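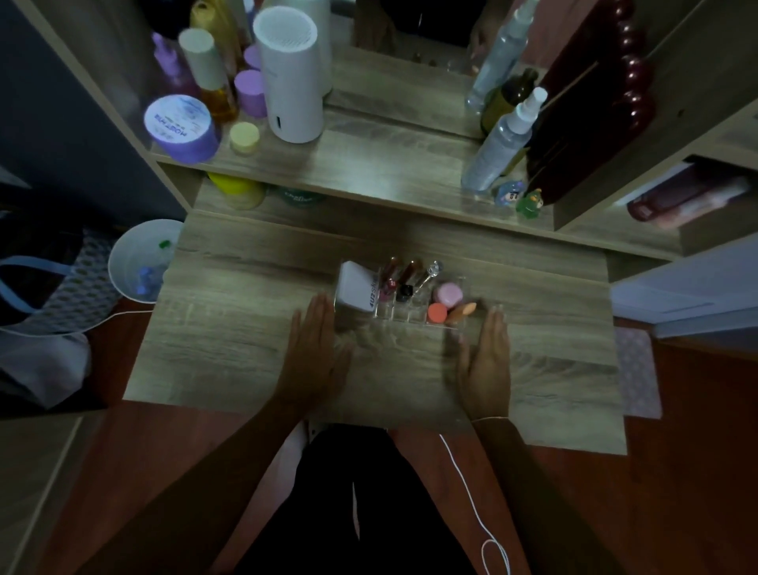
The vanity desk, with the acrylic organizer front and center and the skincare shelf behind it.

Ayantu Habte says she can get ready in 12 minutes, and that the first 10 used to go to looking for things.

"I owned one drawer," she says. "Everything went in the drawer. You'd reach in for a lip gloss and come out with a battery."

The drawer was in Wulthorpe, in an apartment she shared with two roommates and a bathroom cabinet that had been divided up by treaty. When she moved to her own place last April, the first piece of furniture she bought was the vanity desk. The second was a bed. She slept on a mat in between and maintains that the order was correct.

The desk is wood, a pale gray-brown with the grain showing, and it has a raised shelf along the back in the same finish. She got it secondhand through Unport, the neighborhood swap list, from a man named Kravchuk who had been using it to repair clocks.

"He was very sad to see it go. He told me the shelf was good for springs. I said I was sure it was."

The shelf now holds skincare, and a lot of it. On the left is a large purple tub with a white lid, which she calls the boss. Smaller jars stand near it, then spray bottles, then more bottles behind those. A mirror takes the middle. I ask whether she uses everything up there.

"Define use," she says.

We settle on "has opened." She thinks for a while and says yes, then looks at the back row and says mostly.

Her system, if you're generous, runs on distance. Whatever she reaches for every morning lives down on the desk in a clear acrylic tray with little compartments: lip gloss standing up in the slots, a round pink compact, a coral one, a tan sponge shaped like a teardrop. Whatever she reaches for at night goes on the shelf. Whatever she was given by her aunt goes on the shelf too, but further back.

"The tray was the thing that changed my life, and I know how that sounds," she says. "It's a tray. But you can see through it. If I can't see a lip gloss, I buy another one. I did a cleanout before I moved and found four of the same color. The same color! I didn't even like it that much the first time."

She has tried fancier storage. There was a spinning tower from a shop called Akow that cost 40 dollars and held everything she owned until she spun it with any enthusiasm. There was a hanging pouch. There was a phase with muffin tins.

"The muffin tins worked, to be fair. I just kept wanting muffins."

The rule she has kept is that the space in front of the tray stays clear. She wants to be able to put both hands down flat on the desk before she starts. Mail is not allowed there. Neither is coffee, after an incident she will only describe as beige.

Does she wipe it all down? Every couple of weeks, she says. She takes the bottles off the shelf, lines them up on the bed, cleans the wood with a barely damp cloth and puts the bottles back. It takes 20 minutes, or longer if she starts reading labels.

"And I always start reading labels. They're very confident, labels. They promise you so much. I have a job where I can't promise anybody anything, so I find it relaxing."

Her sister wants the desk if she ever moves again. Kravchuk has also been in touch, asking how the shelf is holding up.

"I sent him a picture," she says. "He wrote back, 'That is a lot of lotion.'"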